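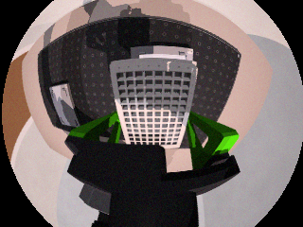
# Punar two-nest plate cell

The Punar is a bench-scale cell for moving multiwell microplates between fixed nests. It is intended for a home workshop or shared makerspace and sold as a parts kit with a simulation model, so the layout can be checked before any metal is cut.

## Base and mounting

Both nests bolt to a dark optical breadboard. Hole pitch matches the Rarkum clamp set, and either nest can be shifted without redrilling. The arm needs a clear bench and a mains outlet within reach of the supply lead.
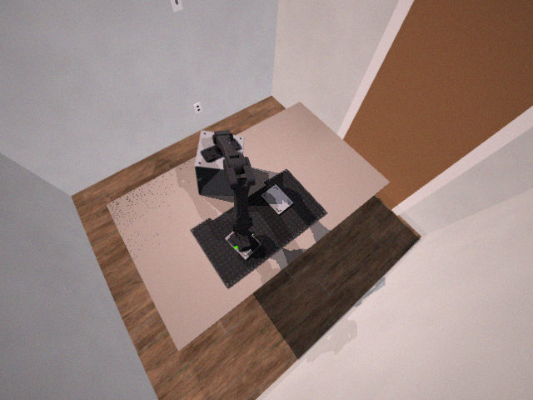
*Words and model: Rafia Kakakhel | Updated Tuesday, June 10, 2025*

Set the arm base first and take every other position from it. Tighten the base plate fasteners in a cross pattern, then home the arm before fitting the fingers.

## Gripper

- Parallel action, two green open-frame fingers
- Finger set mass: 228 g
- Pad replacement: 3 mm hex key, grey or green stock
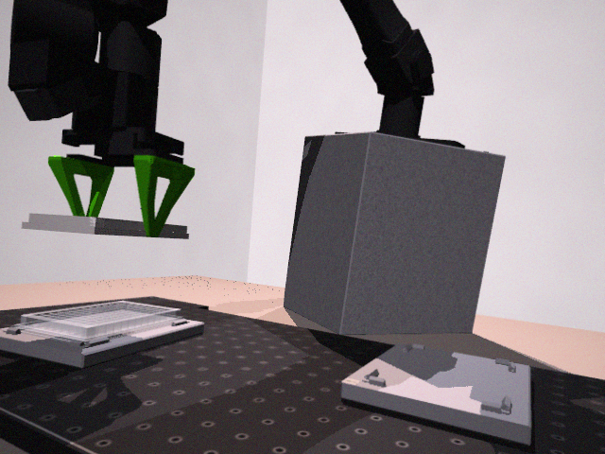

Approach height is set per nest, and a taught point for one nest should not be copied to the other. Corner clips locate the plate on its lower flange — check them for burrs after printing.
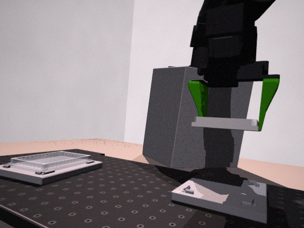
Lower at reduced speed for the last 18 mm of travel. If a plate rides up on a clip, re-teach the nest centre and leave the grip force alone.

## Ordering

Kit price is $339, arm not included. Goltia colour-matched fingers ship in July. Spare clips are sold singly.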